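4.2 Drawstrings, waistbands and other loose ends

So this is the part of the study I was least prepared for. When Kerstin Dahlgren and I drew up the coding sheet back in March, we had a line for sleeves, a line for collars, a line for socks, and nothing at all for cords. I'd folded drawstring pants my whole life without thinking about it once. Then we started going through the laundry diaries from Grekville and there they were, page after page, people grumbling about strings.

A quick reminder of what we're working with. The diaries cover 242 households, and each one wrote down how they folded whatever came out of the wash, in their own words, wherever they normally do it. For most of them that place is the bed. We had expected tables (Magnusson's older survey of home laundry talks about tables almost the whole way through), but a bed is big, it's at a height people can live with, and it's usually right next to the drawer where the clothes are going. Our own folding sessions were done on a bed too, on top of whatever cover was already on it.

Figure 3 shows the sort of garment that gave people the most to say. With the elastic relaxed, the waistband is a good deal narrower than the cloth below it, so the top of the garment bunches while the rest wants to lie wide. You can smooth the legs as much as you like and the ridges at the waist stay put.

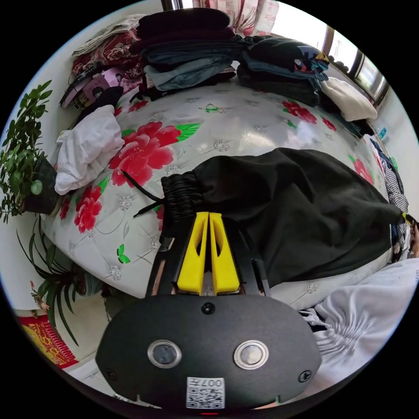
Figure 3. Black garment with a gathered elastic waistband, laid on a floral cover with both ends of the drawstring loose.

What do people do about it? The diaries split pretty cleanly into two camps, and I'll call them tuckers and leavers (Kerstin wanted something more dignified, but I'm the one typing). Tuckers deal with the cord first. They lay the two ends back over the waistband, or push them down inside it, and only then bring one leg over the other. Leavers fold the whole thing as if the cord weren't there and sort it out at the end, or don't. One leaver wrote that she "lets it hang out like a tail so I can find the shorts again," and I have to say that changed how I read the rest of that group! I had been coding a hanging cord as an unfinished fold. For at least a few people it's a handle, or a label, and I went back and recoded those entries under a heading of their own.

The waistband itself gets two treatments as well. Some people stretch it out between both hands, lay it down flat and fold fast before it pulls in again. Others start at the hems and work up, which leaves the bunched part for last, on the outside of the bundle, where it can be as lumpy as it likes. I tried both for a week at home and ended up a hems-first person, mostly out of laziness. The stretch method gives a neater square, but you need both hands for it, and you need somewhere flat to pin the edge down while you reach for the leg.

Flat is the tricky word there. A bed gives under your hand, and the cover matters more than I'd guessed.

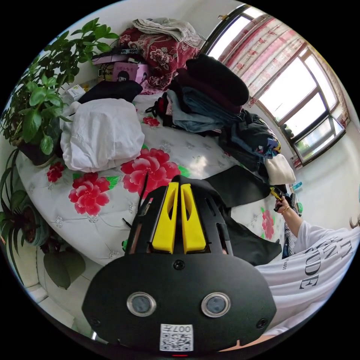 Diary writers brought this up without being asked. Slick covers let a garment slide when you pull on one side of it, and several people said they hold the far edge down with a forearm or a knee. Padded and quilted covers came up for a different reason: you press a crease in and it doesn't stay pressed, so the fold has to be made with the fingers, pinching along the edge. I don't want to lean too hard on this, as our sheet only had a box for "surface" and most people filled in "bed" and moved on. If I were starting over I'd ask what's on the bed, too.

One more thing that belongs in this section, even if it's a bit of a stray. Dark clothes on a patterned cover were mentioned as easy to fold, and dark clothes on a dark cover as annoying, mainly on account of the cords. A black string on a navy blanket just disappears, and it gets caught up in the next thing you fold. The Brivitz pilot diaries had a couple of similar remarks, which I'd skipped over on first reading and have now added to the appendix.

Sleeves are next, and they're a longer story, so I've given them 4.3 all to themselves.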